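# Une matinée chez Prevov, ou la casserole et le futur

J'avais dit non deux fois. La troisième invitation est arrivée en mars, avec le mot « convivial » dans l'objet, et j'ai cédé parce que le train était direct et que je n'avais rien de prévu le jeudi. Prevov ouvrait ses portes pour montrer son bras de cuisine, le Trokutano, que l'entreprise développe depuis 4 ans et dont je lis des nouvelles triomphales à intervalles réguliers.

Accueil à neuf heures. Café correct, badge autocollant qui n'adhère pas, et une présentation de quarante minutes dans laquelle le mot « foyer » revenait sans arrêt. On nous a projeté une courbe avec le chiffre de 1137 essais de préhension réussis. J'ai demandé réussis sur combien. La personne qui tenait la télécommande m'a répondu que la question était excellente et qu'on y reviendrait. On n'y est pas revenu.

Je précise que je ne suis pas hostile par principe. J'ai eu un aspirateur autonome, que j'ai gardé 4 ans et que j'ai passé une bonne partie de ce temps à décoincer de sous le buffet. J'ai assisté à la démonstration de Mangundap l'an dernier, celle où la machine pliait des serviettes, toujours les mêmes, toujours posées au même endroit par la même dame en blouse. J'ai donc une petite expérience de la distance entre la salle de démonstration et l'appartement où il y a du courrier sur la table.

La démonstration proprement dite se faisait dans une vraie cuisine, ou en tout cas dans quelque chose qui y ressemble bien. Gil-soo Seok, ingénieur responsable de la préhension, a pris le relais du service commercial et l'ambiance a changé tout de suite. Il parle doucement, il finit ses phrases, il dit « je ne sais pas » quand il ne sait pas. L'exercice du jour : prendre un couvercle par son bouton, le soulever, le poser à côté, recommencer dans l'autre sens. Un écran relayait la caméra montée près de la pince, et c'est de loin ce que j'ai trouvé de plus intéressant dans la matinée.

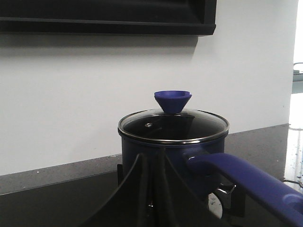 *La casserole du jour vue depuis la pince du Trokutano, couvercle en place.*

Un couvercle en verre, m'a expliqué Seok, c'est pénible : la caméra voit à travers, elle voit les reflets, et elle doit quand même décider où se trouve la surface. Le bouton bleu, lui, s'évase vers le haut et se détache sur le mur blanc. J'ai demandé si on l'avait choisi pour cela. Il a souri et m'a dit que la casserole venait d'un supermarché, mais que oui, dans le lot, celle-ci était « plutôt gentille ».

Voilà le genre de réponse que j'aurais aimé entendre pendant les quarante minutes du début.

Le bras a soulevé le couvercle au premier essai, sous des applaudissements que j'ai trouvés un peu nourris. Au deuxième aussi. Au troisième, la pince s'est refermée de travers, le couvercle a basculé et un assistant l'a rattrapé avec un réflexe qui trahissait une longue pratique. Le quatrième passage s'est bien déroulé — très lentement. J'ai eu le temps de relire tout le dépliant.

Un journaliste a demandé ce qui se passerait avec une casserole pleine, sur le feu, couvercle couvert de buée. Seok a répondu que la vapeur restait un problème ouvert et qu'ils n'y travaillaient pas encore sérieusement. Le responsable commercial a aussitôt ajouté que la feuille de route était ambitieuse. Les deux phrases tiennent ensemble, si l'on veut.

Reste la question du prix. Le dépliant annonce une offre pilote à 2000 euros par mois, maintenance comprise, en partenariat avec Bostard, qui fournit les cuisines collectives. Je vois mal quelle cantine paierait cela pour déplacer un couvercle, et quand je l'ai dit on m'a parlé de « montée en compétences » de la machine. Elle apprendra la poêle, puis le faitout. Je demande à voir la cocotte en fonte de ma belle-mère.

Ce que je retiens quand même : une équipe technique sérieuse et un geste difficile, que je fais tous les soirs sans y penser. Seok m'a proposé de revenir avec mes propres ustensiles quand ils auront changé de pince. J'ai dit oui, et j'ai noté son adresse au dos du badge, qui était de toute façon déjà décollé.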